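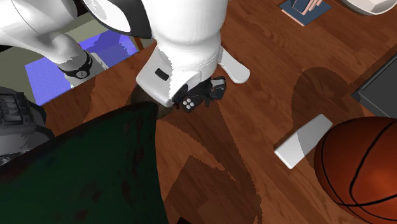 Arm over the wood floor, render.

January, notebook, adhesive shelf life

Continuing the Tasance two-part epoxy series. Question is still whether the older lot can be used for the Brudance housings or has to be scrapped. Storage log shows the older lot sat at room temperature for part of the fall, dates not recorded. The newer lot has been in the cold cabinet since delivery.

Mixed both lots by weight, same ratio, same cup type. Degassed, then cast lap joints on abraded aluminum. Surface prep was 60 grit, solvent wipe, second wipe with a fresh cloth. Cured overnight at 40 C. Bond line set with glass beads from the Rieger jar. That jar is nearly finished.

Older lot was noticeably thicker out of the can and had a faint skin at the rim. Skin removed before weighing. Working time shorter than the newer lot by feel; I did not put a timer on it and should have. Color after cure the same for both.

Pull results, newer lot: best joint 785 N, failure in the adhesive, both faces still coated. Older lot: lower, and failure mostly at the metal on one side. The lowest of these let go at 134 N. That joint had a visible void at one corner, so I would not give it much weight. The others had no voids and were still below the newer lot.

Adhesive failure at the metal points to poor wetting, consistent with the thicker resin. Could also be prep. The older-lot coupons were abraded first and stood over 60 minutes before bonding. Have to separate the two before blaming the resin.

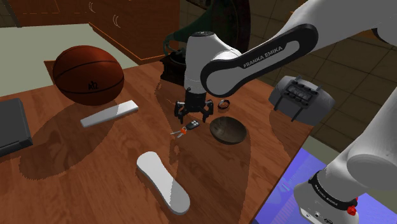
Next

Repeat older lot with coupons bonded straight after the second wipe. Warm the resin to 40 C before mixing and see if it thins out. Run a timer this time.

Check whether the hardener from the two lots can be swapped. If old resin with new hardener pulls normally, only the hardener gets scrapped.

Order beads. Rieger part number is on the lid, partly rubbed off, the full one is in the Tatari folder under consumables.

Older lot stays off the Brudance housings until the repeat is done. Cans marked with red tape, bottom shelf.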